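Notebook, Plarnotville AR trail
December, entry starts 8:40 a.m.

Carrying on from the last entry. Phone build is on its third version and the headset build is still on its second. Chak-lun Lui has the phone side, I have the headset side and the content pipeline, and Đức Quách is doing the site survey and talking to the town.

Where things stand

The trail has three stops: the mill, the lower bridge and the old ferry office. At each one the visitor holds up a phone, or puts on a loaned headset at the ferry office, and sees the building as it stood before the river was moved. Narration in English for now. The town wants a second language by spring and hasn't said which one. I have left the text in a separate file so it can be swapped without a rebuild.

The mill model came back from Girkell with the roof fixed. It is still too heavy for older phones. I cut the interior, which can't be seen from the path anyway, and baked the shadows into the wall textures. It now loads without the long pause at the start. The waterwheel is the one part I left alone. It turns the wrong way in the current file. Told Girkell.

The bridge model is good. The ferry office has no model yet, only a gray box with the right footprint.

Anchoring test, morning

Tested whether the mill overlay stays put when you walk from the path to the fence. Used Chak-lun's recorded walk, replayed on the bench, so that both methods got the same input.

Method A, image target on the sign: locks quickly, good while the sign is in view, drifts once you turn toward the river. By the fence the mill has slid off its foundations and the door is in the grass.

Method B, scan of the ground and the remaining wall: slower to lock, but it holds all the way to the fence. It failed completely on the evening recording. Not enough detail in the wall once the light goes.

Plan is to start on the sign and hand over to the scan once it has a lock. Chak-lun thinks the handover will show as a jump. I think we can hide it by moving the model slowly over a couple of seconds. He is going to try it both ways.

The scan has 1076 reference points after cleanup. The one from summer had more, but a lot of them were on leaves. Đức redid it with the trees bare, and the points that are left are on stone. We will need to check it again when the leaves are back. Put that on the spring list.

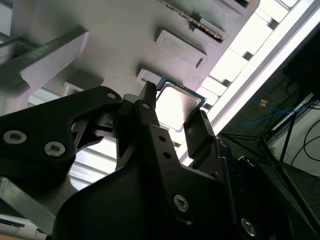

Headset build

Went through the ferry office sequence seated and standing. Notes to self:

Text panels are too low for anyone standing. Raised them to eye height and tilted them back a little.

Narration starts as soon as the headset goes on, so the first sentence is lost while people are still adjusting the strap. Added a start button. It has to be big. The first one I made was hard to hit with gloves on, and in December everyone has gloves on.

The river sound is too loud on the left. Source was placed inside the visitor's head by mistake after I moved the origin. Fixed.

The fade from the present day to the old view made Đức feel queasy. It was a fast zoom plus a fade. Took out the zoom and kept the fade. He tried it again and said it was fine. I would still like two or three people who don't work on this to try it before we call it done.

Frame rate is steady at the gray box and drops when the crowd appears on the landing. The crowd is made of full figures all the way to the back. The back rows can be flat cards. Nobody is going to walk over there, and there is a rope.

Call with Caka, late morning

Caka runs the loan desk at the ferry office and will be handing out the headsets. Main points from the call:

They want one charging shelf and no loose cables on the counter. Fine with us. We need the shelf depth from them before we order anything.

They asked if a visitor could do the whole trail in the headset. I said no. The path by the bridge has steps and there is no rail on one side. Headset is for the ferry office only, with the visitor inside the rope. They agreed, and asked for that in writing for their insurer. I will send it.

Cleaning between visitors: they will use wipes and replaceable face covers. We need to find out which wipes are safe on the lenses. I said I would ask the supplier.

They want visitor counts. We can give them starts and finishes per stop with no personal data. They wanted ages as well. I said we don't collect that and would prefer not to start.

Opening hours in winter are short, so most of the real use will be from spring. That takes some pressure off the language question.

Content, after lunch

Read the Chettiar script for the bridge out loud against the clock. It is too long to stand still for. The section on toll prices could go, or go behind a tap for people who want it. The part about the flood is the best thing in it and comes last, when half of the visitors will have walked on. Suggested moving it to the front.

One fact to check in the same script. It gives the number of carts on the opening day as 279, and the panel on site gives no number at all. Asked Chettiar for the source. If there isn't one we say "many carts" and leave it there. The model shows a handful in any case.

Also, the script says "look left" twice. That only works if the visitor is facing upstream, and on the phone we have no idea which way they will be facing. Replaced both with an arrow on screen and the words "look toward the mill."

Captions: white text on a bright sky can't be read. Added a dark band behind it. It looks plainer, but Chak-lun could read it outside at noon, which he couldn't do before.

Downloads

Đức raised this again and he is right. Signal at the mill is poor and there is none at the lower bridge. At the moment each stop downloads when you arrive. That will not work. Options we went over:

Download everything at the start, at the ferry office, over their network. Simple. Bad for people who come in from the mill end.

Download the next stop while the visitor is at the current one. Doesn't help at the bridge.

Put a download link on the town's page and the printed map so that people can get it before they leave home. Cheap, and we should do it whatever else we do.

We are going with the first and third together. For the mill end, the phone app will offer a small version of the mill with no sound, which should come down even on the weak signal there. Needs testing on site. 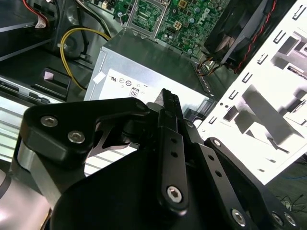 The small version also has to say clearly that a fuller one exists, or people will think that is all there is. I wrote a line for it: "You are seeing the quick version. The full version has sound and is free at the ferry office." Chak-lun wants it shorter. He can have a go.

Afternoon bug list

Compass is off near the bridge. Likely the ironwork. Stop using it there and rely on the scan.

App asks for the microphone. We don't use the microphone. Left over from a sample project. Removed.

Going back from the bridge to the mill restarts the narration from the top. Should pick up where it stopped, or at least ask.

If a call comes in during a stop, the overlay comes back upside down. Seen twice, can't make it happen on purpose. Leaving it open.

Battery use is high with the camera running the whole time between stops. Camera now switches off when you leave a stop and the map takes over. Haven't measured the difference yet.

Handover test, 4:15 p.m.

Chak-lun got the sign-to-scan handover running on the replay. With the hard switch there is an obvious jump, a step to the right. With the slow move you can see it if you watch the corner of the wall, and not if you are looking at the wheel. We are keeping the slow move. It went wrong on one replay where the scan locked late and the mill drifted across the path for a while first. He is adding a limit: if the gap between the two is too large, fade the model out and bring it back in the right place.

Evening recording still fails. With no scan lock we stay on the sign and tell the visitor to keep the sign in view. Good enough for winter hours.

To do next

Written note to Caka on headset use inside the rope. Me.
Wipes question to supplier. Me.
Flat cards for the back of the crowd. Me.
Fade limit on the handover. Chak-lun.
Shorter wording for the quick version. Chak-lun.
Signal check at the mill with the small download, on two different networks. Đức.
Shelf depth from Caka. Đức, when he is over there.
Ferry office photos for Girkell so they can start on the real model. Đức, same trip. Get the north side this time.

Stopped at 5:30. Builds are on the shared drive, and the replay files are in the same folder as before.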